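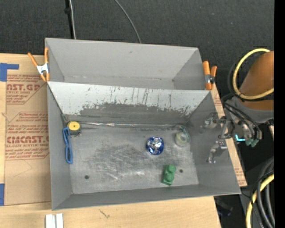

Figure 3. Sheet-metal bin with sloped inner walls, clamped at the upper rim.

3.2 Wear marks as a record of use

Scuffs tell us a great deal! Dark streaks on a sloped panel, like those in Figure 3, are the sort of mark our scoring sheet was written for. At the Avram and Buvia repair workshops we scored 170 metal containers on an 8-step scale, and the marks clustered beautifully on the slopes, far more than on the floors. Only 11 containers broke the pattern, and we return to those in Section 4.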